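Home › Community Help › Events and Visits

Taking a group to the Drusura open day – what should we expect?

Posted by thimble_and_tonic

My quilting guild has been offered a Friday visit to the Drusura workshop in Bamorstead, where they teach robots to handle fabric. Tickets are $3 a head and the page promises "live manipulation of soft goods," a phrase that got a bigger laugh at our meeting than they probably intended. There are 59 of us if everyone comes, which will never happen. Has anyone been? Is there enough to keep people who sew for a living interested, or will we be standing behind a rope watching a machine think? Also, is there parking, and can you sit down anywhere?

Posted by bobbin_hood

I went in February. First, 59 is too many for one slot. They split us into two tours and mine was still three deep at the tables, so if you're short, get there early or bring a tall friend to narrate.

The demonstration runs 2 hours on paper. A good part of that is a talk in the front room with slides, and you can skip the slides if you already know that cloth is floppy. The tables are the good part. They let you stand close, the staff answer whatever you ask, and one of them took a question about seam allowances very seriously and wrote it down.

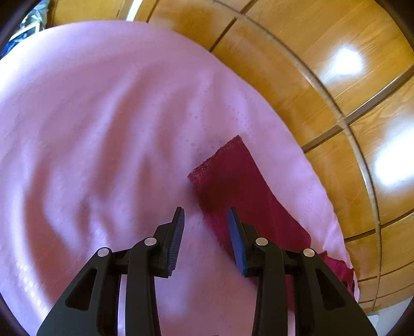

Your members will want to know what the thing can do with fabric, and the answer the day I went was "some of it, slowly." Single layers are the hard part, same as for any beginner. Ask them about raw edges. Half my group was itching to trim the fraying end on that strip of dark red, and a couple of them wanted to press the creases out of the pink before anybody did anything else. The fingers have blue pads on the inside, one with little ridges like the teeth of a zipper, and I'd ask what those do to silk. I forgot to, and have regretted it ever since. I'd also ask who picks the fabrics, if only to offer them your scrap bin.

Parking is behind the building. There are chairs in the slide room and none at the tables, so that's your trade-off. The coffee is from a machine as well and I would call it the less advanced of the two.

Posted by masanja_mike

is this the same as the Lindska one? we did Lindska with the school and it was all boxes on a conveyor. kids liked the gift shop

Posted by thimble_and_tonic

Different place, I think, but now I want to know what was in the gift shop. Thank you bobbin_hood, very helpful. I'll ask about the silk.

Posted by old_selvage

I've been twice. Call ahead for a group, don't use the web form. The form let me book 120 people into a room that holds nothing like it, and then sent me a cheerful confirmation – it took a phone call to a human to undo it. They'll usually give a guild its own slot if you're flexible on the time. Ours was 3 in the afternoon, when the light comes straight in the windows and everyone squints.

Don't let anyone bring their own fabric and expect it to get a turn. We had a member who carried in a finished baby quilt and held it up hopefully for the whole visit. The staff were very kind about it. They said no.

Wear flat shoes.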